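Skelley bakery to put fuller labels on single-wrapped pastries

Shoppers who buy single pastries from the Nornach bakery in Skelley will see a new label on the wrapper starting in February. The bakery says each piece will carry its own ingredient list, an allergen line and a best-by date. Until now that information appeared only on the outer box.

The change covers 13 items, including the oat crumble, the walnut slice and the small date cakes sold at gas stations and school events across the county. Boxed breads and whole pies are not affected.

Hermine Lüthi, who manages packing at Nornach, said the company began looking at the labels after stores started opening the boxes and selling the pieces one at a time.

"We packed them to be sold as a box," Lüthi said. "Then we would go into a shop and find them in a basket by the register. The box with the list on it was in the back or in the trash."

Nine stores in Skelley and neighboring Langat sell the pastries singly, according to the bakery. Lüthi said the number was higher than the company expected when its drivers asked at each stop last fall.

The new label will be printed directly on the film. The allergen line comes first, in bold type, and names wheat, milk, eggs, soy, sesame and tree nuts where they apply. The ingredient list follows in smaller print. The best-by date is stamped on the back seam at the end of the packing line, and Lüthi said it took several tries to find an ink that did not rub off on people's fingers.

Prices will go up slightly on two of the items, the walnut slice and the cherry bar, because both need a wider wrapper to fit the longer list. The rest stay where they are. The recipes are the same.

Selvaraj Fakir runs the Tenness Market on Canal Street and keeps the pastries next to the coffee machine. He said customers ask what is in them several times a week, mostly parents buying something for a child on the way to practice.

"I had a copy of the box taped to the counter," Fakir said. "It got coffee on it and you couldn't read the bottom half. People would hold it up to the light."

Fakir said he would have liked larger print. The text on the sample he was given is readable at arm's length for the allergen line, he said, but he needed his glasses for the rest. Lüthi said the size was set by the smallest piece in the range, the date cake, and that the bakery did not want to run different type sizes on the same machine.

Stores can keep selling old stock until it runs out. Nornach said most of it should be gone within 30 days of the first delivery in the new wrappers. Drivers will hand out a printed card with the full list for the older pieces, and stores are asked to keep it where customers can reach it.

The bakery is also asking schools and clubs to check what they have on hand before bake sales this spring. Pieces bought in the old film should be kept with their box if possible. A box label can be cut out and set beside the plate.

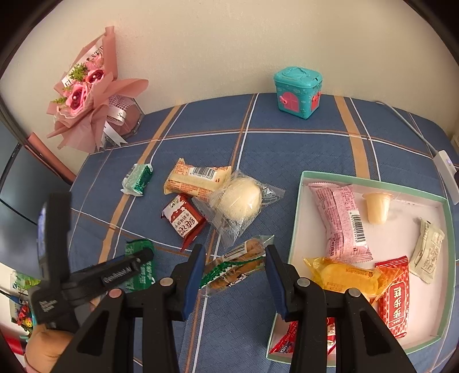 What should a customer do with an older piece that has no list on the wrapper?

Ask at the counter for the printed card, or call the bakery with the name of the pastry. The office can read out the ingredients for any item made since last summer. Anyone with a nut or sesame allergy should leave the piece alone until they have the list.

Phones are answered from 7 a.m., when the first trucks have left, until 3 p.m. The number is on the card and on the sign at the Mill Road shop, where the new wrappers will also be on show at the front counter for the first two weeks.

Nornach has baked in Skelley since the old creamery building was converted, and it moved its packing line to a larger room at the same site last year. The line wraps single pieces in the morning and loaves in the afternoon. Lüthi said the new film was tested on the morning run only, over several weeks, and that the machine had to be slowed down a little so the print would line up with the seal.

The Langat stores will get the new wrappers first, as their orders are smaller and turn over faster. Skelley follows on the next delivery round. Fakir said he had nearly sold through his walnut slices and would wait for the new ones before ordering more.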